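Print this page
E-mail this page

Chapter 4
When the Arm Does Not Stop: Faults, Holds and Safe Distance

In November 2021 a robotic arm at the Rovton training laboratory kept moving after its operator had released the enable switch. It traveled for less than a second more and came to rest with its fingers pressed against the tabletop. The student sitting across from it, Ebbe Amundsen, had just pulled his hand back. He was not hurt. One finger joint on the hand had to be replaced.

The report was written by Geeta Bansal, who was in charge of the laboratory at the time, and it is a good place to begin this chapter. The fault was small and common, and it could have been found sooner. Three things had gone wrong together:

The release signal from the enable switch was being passed through the same computer that planned the arm's motion. When that computer was busy, the signal waited in line.

The delay had been measured when the cell was first set up, at 50 milliseconds. After a software update it was measured again only once the incident had taken place, and the figure was 343 milliseconds.

The operator's instructions told students to keep their hands clear "while the arm is moving." An arm that is holding a pose does not look as though it is moving, and Amundsen had reached in to straighten an object.

The last point deserves the most attention. A person who sees a still arm tends to treat it as a switched-off arm. In a hold, the motors are under power and the controller is correcting the position all the time. If the controller receives a bad position reading, or an old command that has been waiting, the arm can leave the hold without warning. A braked arm with the power removed is a different case, and the two must not be given the same name in a written procedure. In this book, "hold" always means power on and "stop" always means power off.

Bansal's report also went through the log for the 78 runs before the incident. Late stops showed up in several of them. Leif Tveit, the operator on most of those runs, had noted the arm as "a bit slow to let go" and carried on. The notes were accurate, but there was no rule saying who should read them.

Look over the work area before reading further, and keep it in mind for the exercises at the end of the section. The questions to ask are where a person's hand would go, which way the hand on the arm could travel to meet it, and where people are likely to stand.

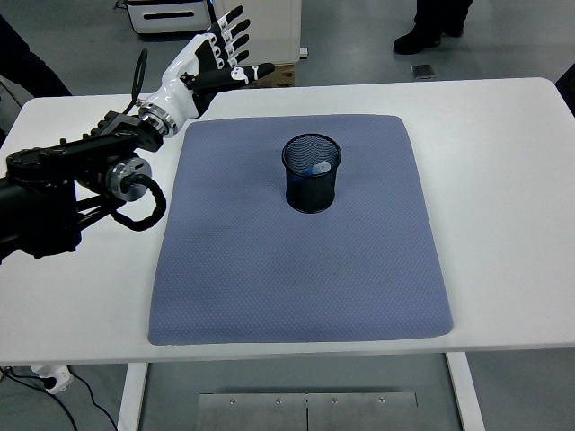 Figure 4.1 Robotic hand held open beyond the mat, with a pen holder on the table.

The distance between an open hand and an object on a table is easy to misjudge. Students often measure from the fingertips to the object and call that the clearance. The correct measure starts with everything the arm can reach during the time it takes to stop, including the elbow and any loop of cable that moves with it. With a short stopping time this region may be only a little larger than the arm itself. With a long one it can take in the whole tabletop — and the edge where a person leans.

After the incident the laboratory made two changes. The enable switch was wired straight to the motor power, so that the planning computer no longer had any part in a stop. The stopping time is now checked at the start of each session and written on the run sheet, and a session does not begin if the figure is above the limit.

4.1 Measuring Stopping Time

Stopping time is measured from the moment the switch is released to the moment the last joint comes to rest. It should be taken at the highest speed the task allows, with the hand fitted.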